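Soft Goods Basics, Unit 5: Bags, Straps and Zippers
Course handout, Florkham Evening Workshops

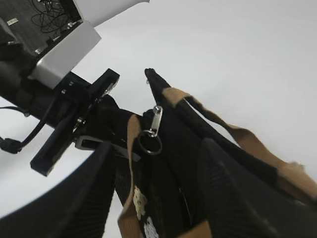
Veerle Van Dijk wrote after the last unit that she always looks at the fabric first and only gets to the zipper when it jams, and could we please do it the other way round this time? Yes! Great idea, and it suits this unit perfectly, so hardware comes first.

Zipper pulls and rings

A pull is a handle, and a good one makes a bag a pleasure to use. Slide yours open and shut a few times with your eyes closed. Does it catch at the corner? Does the slider wander off the line? A split ring on the pull gives you something to hook a finger through (lovely in winter, with gloves on), and you can swap it without touching a single stitch. Look for a gap where the coils of the ring meet. If a fingernail slips in easily, replace it.

Straps

I could talk about straps all evening. Tan on black is one of my favorite pairings, and it's practical too: you find the strap at once, even at the bottom of a dark closet. Before you sew anything, lay each strap out flat and follow it from end to end with your thumb. Twists like to hide close to the seam, and once they're stitched in they stay in.

For the practice piece, the stitched box at each strap end needs 7 stitches per side, with the cross sewn last. Saron Belay's sample from June is in the drawer for anyone who wants to see a really tidy one.

Corners and points

Narrow corners wear out before anything else on a fabric bag. A little fraying at the tip is easy to deal with if you get to it early. Trim the loose threads, fold a scrap of tape over the point, and sew it down by hand with small stitches. Please don't pull the threads! They just keep coming.

Folding and storing

Close the zipper, press the air out from the bottom up, and let soft fabric bunch where it wants to. Creases in black cloth look dramatic but most of them hang out overnight. Roll the straps separately and tuck them in on top.

For next time

Bring one fabric bag from home with at least one strap, plus thread in a color that matches it. Read pages 5 to 11 of the Rosemer booklet. The needles are in bin 737, next to the Celtwood tape. Doors open at 7.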